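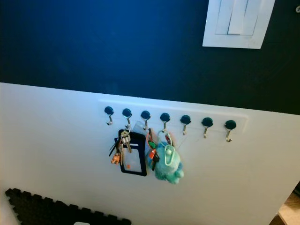 2 February 2021. Club build night, Grelatley entry, key-fetching task. The rules say the robot picks a named set of keys off a wall rack and brings it to the start line inside 2 minutes, which sounds like a job for a bored toddler. We practice on our own rack by the light switches. The keys with the little orange figurine are the easy target, good color, hangs clear of the wall. The set with the orange-red tag is tucked in beside the teal plush thing on the green carabiner, and the detector has decided that plush and keys are one large furry key. Confidence is excellent. It has been very sure of itself since December.

Tried 30 passes at the low light setting, 12 usable. The navy paint eats the exposure, so I locked it by hand and the hooks came back.

Zumance code still wants hooks in a level row. Ours slope whenever the head tilts -- need to rotate before matching. Left a note in the Marinho folder, where notes go to rest.

To do: relabel plush as its own class. Swap the Cavwood bracket, it creeps. Approach speed down to 200, units whatever the old team meant by them.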